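In Defense of the Switch on Every Socket

I came to this country from Rosteritz, where my parents had one power strip for the whole living room. It had one big switch. If you wanted to turn off the lamp, you turned off the radio also. For many years I believed this was normal.

Now I think a strip should have one switch for each socket, and I will try to explain my opinion. 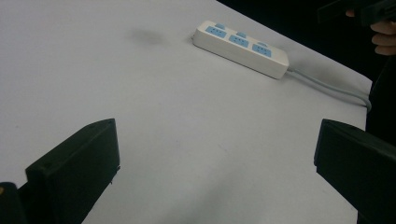 My work desk has a lamp, a phone charger and a small printer. The printer I use on Saturday, and the rest of the week it only waits. With one common switch I had two choices: crawl under the desk and pull the plug, or leave it on. Of course I left it on. I am a lazy person, and I suspect most people are.

A separate switch asks very little from me. One finger, and the printer is off while the lamp stays on.
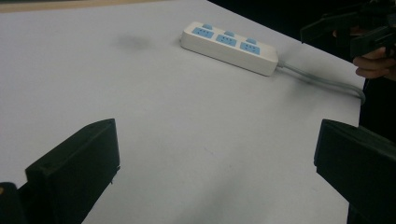
Some friends say that more switches means more parts that can break. This is a fair point. My first strip of this kind lasted 2 years before the middle switch became soft. But I still had the other sockets, and with the old kind I would have had nothing.

Color is also important to me, even if it sounds like a small matter. When everything is white, I search with my eyes. When the sockets and switches are blue, my hand goes to the correct place.
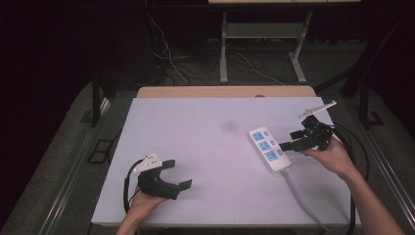 Three sockets, three switches, all in light blue.

I would also ask people to keep the strip on top of the desk. We hide it in the dust behind a cabinet, and then we complain that it is not convenient. 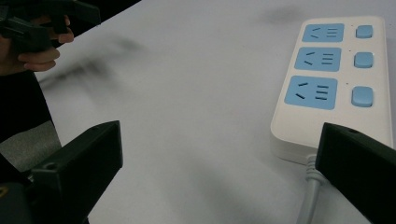

Is it worth paying more for separate switches?
For a desk or a kitchen shelf I would pay it. For a single lamp in the corner, a simple strip is enough.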